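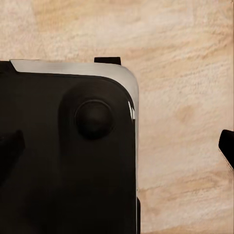 2 min read

I have now played the new Prustulus single 15 times, which is more than I'd give most songs, and I still can't find the chorus everyone keeps telling me about.

For anyone who hasn't been following, Prustulus are the four-piece from Altville who put out a decent tape last November and have been "about to break" ever since. The new one is called Zastley. It runs under three minutes, it has a guest verse from Essien, and according to the press email I got it is a "genre-melting summer statement." I'm not sure what got melted. It's a mid-tempo rap track with a guitar loop. I like guitar loops. I've heard this one before, or its cousin.

Essien is the best thing on it. The verse comes in late, the drums drop out for a bar, and for a little while there's somebody in the room who sounds like they have something on their mind. Then the hook comes back and we get the song title eleven more times. I don't know what a Zastley is. A person? A street? The lyric sheet doesn't help.

The video is fine. Rooftop, parked cars, slow motion, friends nodding along. There's a nice shot under the highway bridge that I wish they'd held longer.

What bugs me is the numbers talk. The email brags about 2,370 pre-saves, and I've seen that figure passed around as if it settles something. Maybe it does for whoever books the shows. When I saw them at the old print shop last spring there were 70 people in there and the band was loose and funny and the bass player broke a string and kept going. None of that is on this record. Somebody has cleaned it up until every snare hit sounds the same, and I suspect it cost them more than the last tape did.

I could be wrong. I was wrong about the tape, which I called thin and then played all winter. A couple of readers have already written to say the single makes sense on a car stereo, so I'll try that before the album shows up. They say there are 2,000 vinyl copies coming. I haven't ordered one.

The B-side, by the way, is better. No guest, no video, kind of a mess in the middle. Start with that.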